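Zwischenbericht an die Förderstelle
Projekt Nolleten: Aufarbeitung gebrauchter Tischrechner
Träger: Werkstatt Drodport

1. Stand der Arbeit

Im Berichtszeitraum haben wir 24 Rechner von der Firma Altura übernommen. Es sind alles Geräte im Towergehäuse, die dort in den Büros gestanden haben. Davon sind 18 fertig geprüft und neun schon an die Schule Mendoza übergeben. Die übrigen sechs Geräte warten noch auf Teile, vor allem auf Arbeitsspeicher.

Im Antrag haben wir geschrieben, dass wir jeden Rechner ganz zerlegen. Das machen wir jetzt nicht mehr so. Wenn das Netzteil die Prüfung besteht, bleibt es im Gehäuse, und auch die Kabel zu den Laufwerken lassen wir an ihrem Platz. Man spart damit viel Zeit und es gehen weniger kleine Schrauben verloren. Ausgebaut werden in jedem Fall der Prozessor und die Speicherriegel.

2. Der Arbeitsplatz

Der Tisch mit der gerippten Metallplatte hat sich bewährt. Das Gehäuse wird auf die Seite gelegt und das Seitenblech abgenommen, danach kommt man an die Hauptplatine von oben gut heran. Für die kleinen Teile haben wir eine Ablage aus Kunststoff mit Stegen und Schlitzen, die links neben dem Rechner ihren Platz hat.

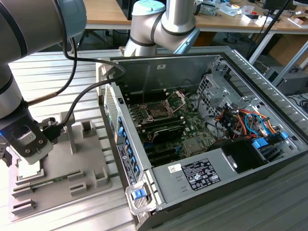
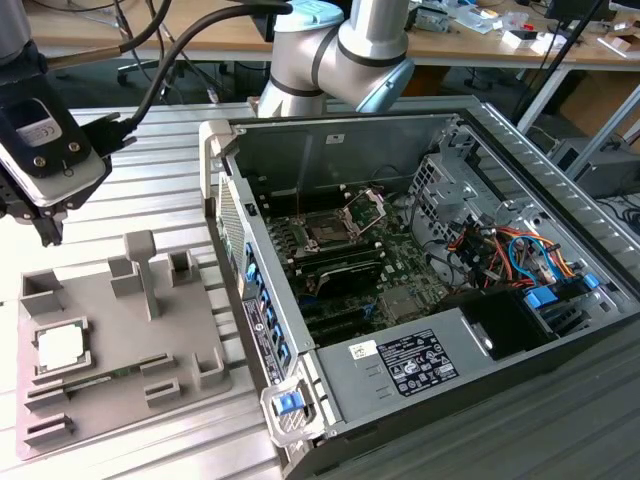
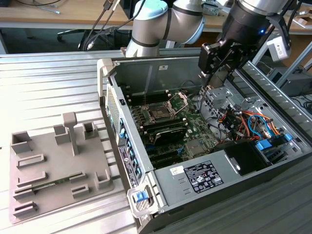

Seite zuletzt geändert am 21.04.2022

Auf allen drei Aufnahmen ist am Sockel für den Prozessor der Halterahmen aus Metall aufgeklappt, auf den ersten beiden ist der Sockel leer. In diesem Zustand kontrollieren wir die Kontakte, mit einer Lupe und mit gutem Licht von der Seite. Es ist die Stelle, an der am leichtesten ein Schaden entsteht, darum nehmen wir uns für sie mehr Zeit als für den Rest der Platine. Auf der zweiten Aufnahme liegen in der Ablage ein Prozessor und daneben ein grüner Speicherriegel. Wir haben die Regel eingeführt, dass in einer Ablage immer nur Teile von einem einzigen Rechner liegen dürfen. Vorher gab es zweimal eine Verwechslung, und die Suche hat einen halben Arbeitstag gekostet.

Die blauen Riegel und Klappen am Gehäuse sind für uns eine Erleichterung, man braucht für Laufwerke und Steckkarten meistens kein Werkzeug. Leider werden sie mit dem Alter spröde. Bei drei Geräten ist ein Riegel gebrochen, und wir mussten ihn von einem Spendergerät nehmen.

3. Schwierigkeiten

Die Lieferung der Wärmeleitpaste kam mit großer Verspätung. In dieser Zeit konnten wir keine Prozessoren fest einsetzen und haben stattdessen die Gehäuse gereinigt und die Prüfzettel geordnet. Ein weiteres Problem ist der Lagerraum. Die fertigen Rechner stehen zurzeit im Flur, was auf Dauer nicht geht. Mit dem Vermieter sind wir über ein zweites Zimmer im Gespräch, eine Zusage haben wir noch nicht.

4. Mittel

Von den bewilligten Sachmitteln sind 81 Prozent verbraucht. Der größte Posten war der Speicher, weil wir alle Rechner auf die gleiche Größe bringen wollen. Eine Umwidmung beantragen wir im Moment nicht.

5. Nächste Schritte

Die restlichen geprüften Geräte gehen an die Schule Mendoza, sobald dort der Raum gestrichen ist. Bis August möchten wir auch die sechs wartenden Rechner abschließen. Den Schlussbericht mit der Liste aller Geräte und den Belegen schicken wir Ihnen danach per Post und zusätzlich als Datei.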